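Print this page | E-mail this page
0 comments | 6 shares

Section 6. Teaching a task by remote control

Read this section before you record your first demonstration on the Sumport arm. You will need the hand controller, the wrist camera view and the vessel you want the arm to work with.

6.1 Setting up

1. Put the vessel on the bench within reach of the arm and clamp it.
2. Switch on the arm and wait for the green light on the base.
3. Open the Durow panel and choose Wrist view.
4. Set the speed limit to 20 per cent.

CAUTION: Keep your hands out of the vessel while the controller is live. To move anything by hand, press Hold first.

6.2 Recording a demonstration

5. Press Record, then bring the gripper down slowly over the vessel.
6. Pause when the gripper is just above the metal. Check the wrist view before going any lower. Bare steel throws back a lot of light and the gripper casts a shadow on it, so judge your height from the rim as well.
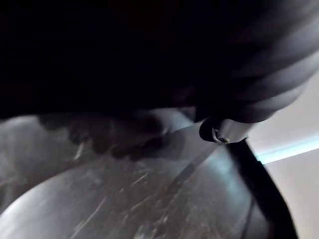

Fig. 6-2. Wrist view with the gripper close over a curved steel surface. Black cable at lower right.

7. Look at the cable. It should hang clear of the fingers and must not pull tight when the wrist turns. If it does, back off and turn the wrist the other way.
8. Carry out the task at an even pace. Small corrections are fine — leave them in.
9. Lift the gripper clear of the rim and press Stop.

NOTE: A single recording can last up to 33 seconds. Split longer tasks into parts and give each part its own name.

6.3 How many to record

Record 23 demonstrations for each task. Move the vessel a little between recordings and clamp it again each time. Delete any run in which the gripper knocked the rim — the panel will not do this for you.

NOTE: Scratches and smudges on the steel can stay. Wipe off loose food or grease before you start.

For changes to the speed limit, see Section 7.

Text: Mebrat Workneh. Checked by Italo Caputo, October 22, 2026.

Print this page | E-mail this page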